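3.2 Survey of work surfaces

Households in Bostarora were asked which coverings they kept on tables used for repairs, sewing or homework. Of the 2,476 forms sent out in January, over 1,000 came back complete. Respondents often used one word for several kinds of covering, so Coutinho and Holanda coded the answers separately and settled differences by discussion. Mats were the hardest group to code — many people listed them as tablecloths.
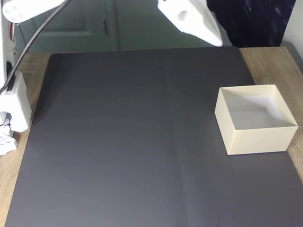
Figure 2. Dark gray mat, coded as "large, plain."

Size was recorded only as small or large. Homes in the Nic Aodha district reported more large mats than those in Resoven, but they also reported larger tables, and we did not adjust for this. Forms that left the size question blank (80 in all) were kept for the counts by color and dropped from the rest.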